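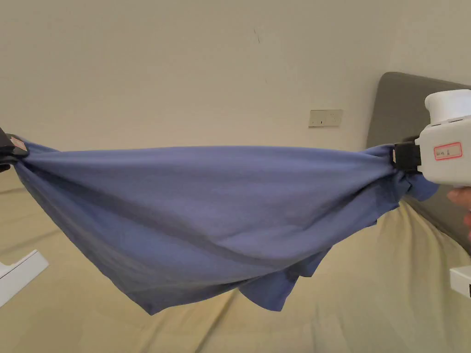 Deltura grant, progress report for April: the open day at Wornov

We said in the proposal that the public would get to see cloth handling before the summer, and the public has now seen it. The program ran from 4 in the afternoon until 6. Visitors took 814 of the printed leaflets, a figure I would like counted as outreach, although the leaflet did have the bus times on the back.

The demonstration was the bedroom task, done with hand-held grippers on one blue cloth. Visitors had been promised robots by the poster, and several asked when the robots would be on. We explained that people work the grippers first and the machines learn from it later. One child offered to fold the thing herself for a dollar, well below our current cost per fold.
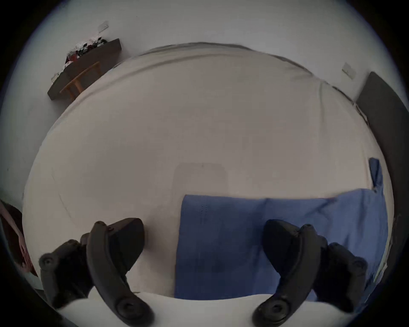 Photo: Pramen project / Cuervo

Spending is within the approved lines except for catering, where we underestimated what engineers eat. Four schools have asked for a return visit. We would like to say yes to all of them and will send a revised travel budget with the next report.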